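# Liltdale Community Seed Library: Frequently Asked Questions

Last updated Wednesday, April 14, 2021 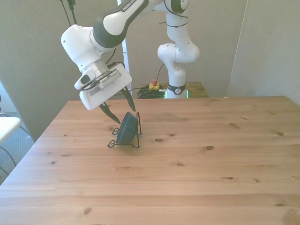 ## Borrowing seeds

**How many packets can I take in one visit?**

Up to 10 packets per household. Beans and peas count the same as everything else, even though the packets are bigger. If you garden with a school or a shared plot, write to us before you come and we can set aside more of one variety.

**Do I need a library card?**

No. You sign in with a name and a phone number or email address. We use that to send the return reminder in the fall and for nothing else. Children can sign in under a parent's name.

**What does it cost?**

Borrowing is free. There is a jar for postage and envelopes, and you can ignore it.

**What do you have right now?**

The spring list has 184 varieties. Tomatoes, beans, lettuce and squash make up most of it. We have plenty of the following:

- Clovell Runner, a tall pole bean with purple pods
- Tarar, a small yellow paste tomato
- Hämmerli, a loose-leaf lettuce that is slow to bolt
- Assorted zinnias, mixed colors, from several gardens

Sweet peppers and leeks are nearly gone. Onion seed does not keep well past a year, so we don't carry over what is left each season.

**Can you hold a packet for me?**

We hold packets for one week. After that they go back in the drawer.

**Can I get seeds by mail?**

Only inside the county, and only if you can't get to Liltdale or to the Clovell branch drawer. Send a stamped envelope with your list. Put second choices on it. Large seeds like beans, squash and corn need a padded envelope and extra postage, and we will send the order without them if the postage is short.

## Growing

**When should I start tomatoes indoors?**

Six weeks before you plan to set them out. In Liltdale that puts the sowing date in late March or early April for most gardens. The ground up toward Clovell is colder and people there usually wait another week. Tarar grows fast as a seedling and gets leggy on a windowsill, so start that one last.

**Is it too late to start them now?**

For tomatoes, it is late but fine, especially for early kinds. For peppers and eggplant it is too late from seed this year. Buy plants.

**My seeds didn't come up. What went wrong?**

Cold soil is the most common cause with beans, squash and cucumbers. They rot if the ground stays wet and cool. Wait until the soil is at least 60 degrees a couple of inches down, measured in the morning.

Lettuce has the opposite problem and often won't sprout in hot soil. It also needs some light, so press it in and barely cover it. Parsley and carrots are just slow. Give them three weeks and keep the surface damp the whole time — a board laid over the row helps, as long as you lift it the day you see green.

If none of that fits, tell us the variety and the year on the packet. We may have a bad batch and would want to pull it.

**Are the seeds treated?**

Seeds returned by members are untreated. Donated commercial packets are kept in a separate drawer, and anything labeled as treated is not put out.

## Saving and returning seeds

**Do I have to return seeds?**

We ask you to, but there is no fine. If your crop fails, or you ate all of it, you can still borrow next year.

**Which plants should a beginner save from?**

Beans, peas, lettuce and tomatoes. They mostly pollinate themselves, so the seed will usually grow into the same thing you planted. Squash, corn and cucumbers cross easily with whatever the neighbors have. Please return those only if you hand-pollinated them or grew them well away from others, and write on the packet which one you did.

**How do I save tomato seed?**

Squeeze the seeds and pulp from a ripe fruit into a jar with a little water. Leave it loosely covered for two or three days, stirring once a day. Pour off what floats, rinse the rest in a strainer, and spread the seeds on a plate to dry. Paper towels stick to them. Drying takes a week or more.

**Can I return seed from a hybrid?**

Please don't. Plants marked F1 do not come true from saved seed.

**What goes on the packet?**

Variety name, the year you harvested, your town, and anything useful you noticed. "Vines reached the garage roof" is useful. If you aren't sure of the variety, write "unknown" and describe the fruit.

**How should I store seeds until I bring them in?**

Dry, cool and dark, in a paper envelope inside a closed jar. A closet on the north side of the house works. Sheds and garages get too hot in summer.

**When are returns due?**

Any time after harvest through the end of the year. The Clovell drawer takes returns too, but leave them at the desk — loose envelopes in the drawer get mixed in with the stock.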